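18 September 2024

**Home Skills, session 2: one red thing and a washing machine**

Hi all! These are my notes from the laundry session, tidied up a bit because my handwriting on the board was terrible. If you missed it, read this before you start the Flilari worksheet.

I like to begin with sorting, and I like to begin small. You don't need a mountain of clothes to practice on (I've got one at home if anybody wants it). A single garment in a basket gives you plenty to think about: what color is it, what's the trim, where's the care label, and what would it do to everything else in the load? 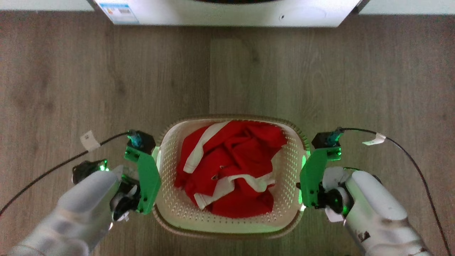 Red with white is my favorite teaching combination, by the way, because it starts arguments. Does it go with the colors or the whites? I say colors, in cold water, and I'd wash it alone the first time. Dye that runs can turn white trim pink, and I've lost a good shirt that way. Test a hidden spot first: damp white cloth, press for 10 seconds, look at the cloth. If color comes off, keep that piece by itself.

Next, the machine. Before anything goes in, open the door and feel around inside the drum for coins, hair ties and that one lonely sock. Wipe the rubber seal too. I do mine every couple of weeks and I'm always a little horrified! Then check your own manual for where the filter is and how to drain it. Put a towel down first, please.

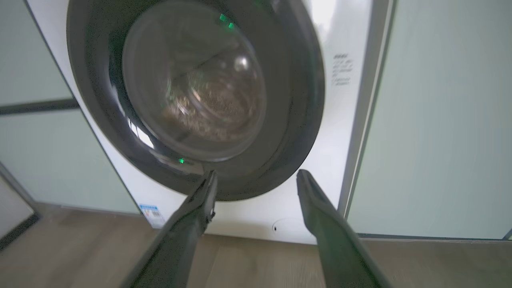
*Front loader with a round tinted door and perforated drum.*

On detergent, I said it in class and I'll say it again: you're probably using too much. Read the cap lines on whatever you buy, and go lower for a tiny load.

Last bit, the basket. I prefer one with holes in the sides so air can get at the clothes, and handles at the short ends so you can carry it level. Shake each piece out before it goes in the drum. A bunched-up shirt washes badly and comes out even more wrinkled.
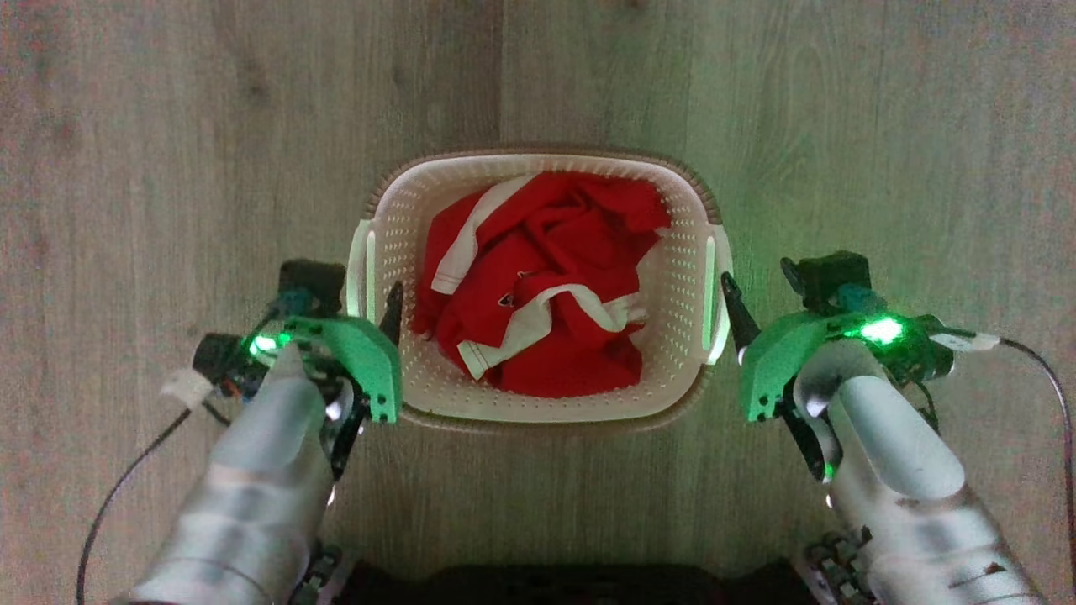
*Red garment with white trim, still bunched up in the basket.*

For next time: finish questions 2 and 6 on the worksheet, and bring one item whose care label you can't figure out.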